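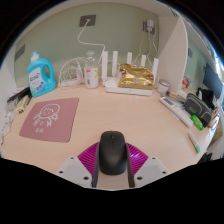

How to test whether a two-finger gripper can tidy a desk

Updated 11/3/19

Clearing a desk is one of the household chores most often proposed for a home robot, and one of the least often measured. The procedure on this page gives a repeatable score for a parallel two-finger gripper working on an ordinary desk. It was written for the Estar arm controller but applies to any controller that logs finger position and motor current.

What you need

A gripper with soft, ribbed fingertip pads. Rigid fingertips can be scored the same way, but keep their results in a separate table.
A desk in its normal state. Do not clean it first.
A controller log with time stamps.
The Illerari score sheet, or a spreadsheet with one row per attempt.

Step 1. Sort the objects by grasp type

Put each object on the desk into one of four classes.

Class A: rigid, narrower than the finger opening, with two roughly parallel sides. A computer mouse or a remote control belongs here.
Class B: rigid, but with only one usable grasp. A detergent jug is usually in this class. The body is too wide for most fingers, so the grasp must go to the handle or the cap.
Class C: soft or easily crushed. Foil snack bags, cloth and zippered pencil cases.
Class D: connected to something else. Cables, chargers and routers.

Pens lying on a stack of paper are Class A by shape, but score them on their own line. The fingers have to close a short distance above the paper, and a small height error moves the whole stack.

Step 2. Set the finger force

Start with a mouse. It has smooth curved sides and is light enough that a failed grasp does no harm. Approach from above with the fingers on the left and right sides, so that the scroll wheel stays clear of the pads. Close at low speed until the motor current rises, then add force in small steps until the mouse can be lifted without rotating between the pads.

Record this value as the base force. Use it for all Class A objects. If an object needs more than twice the base force, move it to Class B.

Step 3. Run the attempts

One attempt is approach, close, lift, carry and release. The object must be set down inside a marked target area and remain upright if it started upright. Run 50 attempts for each of the four classes, for a total of 200. Change the starting position between attempts, and put neighboring objects back where they were if the fingers moved them.

Mark an attempt as failed if:

the object drops before the target area;
any other object falls off the desk;
a cable is pulled tight;
an operator touches the object or the arm.

Step 4. Score by class

Do not average the four classes. A high Class A figure hides everything else. In our February run with the Borkeline pads, Class A passed 39 of 50 attempts. Most of the failures were at the release stage, where the ribs held one side of the object slightly longer than the other and turned it on the way down. Slower opening reduced the turn but did not remove it.

Class C failures were harder to sort. A foil bag can be picked up at nearly any force, but it changes shape in the fingers, and the planner then has the wrong outline for placing it. Class D was stopped early. With two fingers and no second arm, a tangled cable cannot be separated, only moved.

Step 5. Report the conditions

List the pad material, the base force, the finger opening and the desk surface. A smooth pale desktop and a mouse pad give different results for the same object, mainly in the height estimate. State whether the grasp point was chosen by software or by a person. The Jafri planner writes this to the log header; other planners may need a manual note.

What the score means

A gripper that passes Class A can return loose hard objects to a tray. It cannot yet be said to tidy a desk, as the deciding work is in Classes C and D, along with the question of where each object should go. Placement rules are outside this procedure and are scored on a separate sheet.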